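Cable runs and a concrete floor
2025-02-05
Filed under: workshop, storage

The floor plan for the Ellthorpe unit had one error in it, and it was mine. I drew the outlets on the wrong side of the pillar. Everything since then has been extension leads.

I spent Sunday morning measuring. The concrete is polished and light grey over most of the work area, with a darker section further back. Polished concrete is easy to sweep and hard to stick things to. Ordinary cloth tape lifts at the corners within a couple of weeks, so whatever I use to hold the leads down has to be screwed or weighted.

Current state of the centre aisle, before any changes:
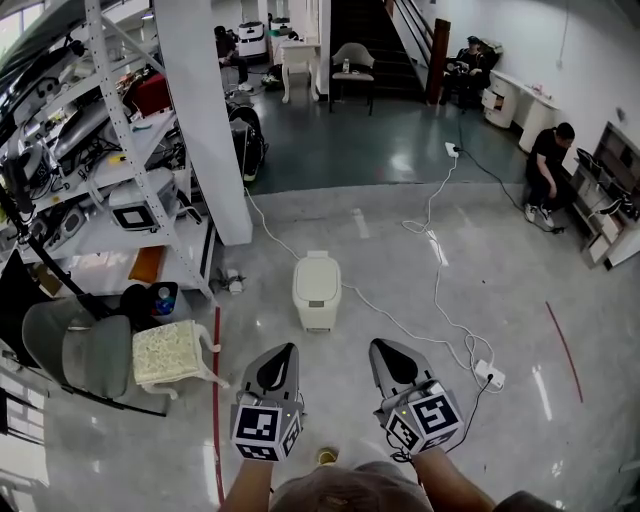 Centre aisle, with the bin, both power strips and the shelving on the left.

Two problems. The first is slack. The white leads are far longer than the distance they cover, and the surplus ends up in loops around the nearer strip. Flat on the floor they are a trip point, and they catch the broom. The second is that one strip feeds gear on the right side of the room by way of a black cable straight over the floor. I would like that one off the ground entirely.

Options, in order of cost:

Shorter leads. Cheapest, and fixes most of the looping. I priced a set at $34.

Rubber floor channel. Peltell makes one with a hinged lid that takes three leads side by side. It has enough weight to stay put on a smooth surface. The 888 mm lengths are awkward because my run doesn't divide evenly, so one piece would have to be cut.

Overhead drop. The proper answer. Rainer Frerichs did his that way in June and has a clear floor. His quote came to $3579 with the new circuit, and I'm not spending that on a rented unit.

I'm going with the first two. The strips will move to the base of the pillar, screwed to a board so they can be lifted for sweeping.

The bin is also in the wrong place. It sits in the middle of the floor and the leads pass right by it, so every time it gets shifted the leads get shifted too. It goes at the end of the shelving once the strips are relocated. I like the bin otherwise. The lid has a latch and stays shut.

The shelving is a separate job. It is tall white metal, in good condition, and loaded with no system at all: cables, components and half-sorted equipment on the same shelves. Heike Lindemann suggested sorting by how often a thing is used and ignoring what type of thing it is. I tried that at the old place on Flarkgate and could never find an adapter. This time it will be by type, with cables coiled and hung separately — 19 hooks to start with. The red box can stay up top. The orange board on the lower shelf needs a vertical slot or it will keep leaning on whatever is beside it.

Channel is ordered. Cutting method still undecided: Ffion Hughes says a fine-tooth handsaw, the supplier's sheet says a utility knife and several passes. I'll try the knife on the offcut end first.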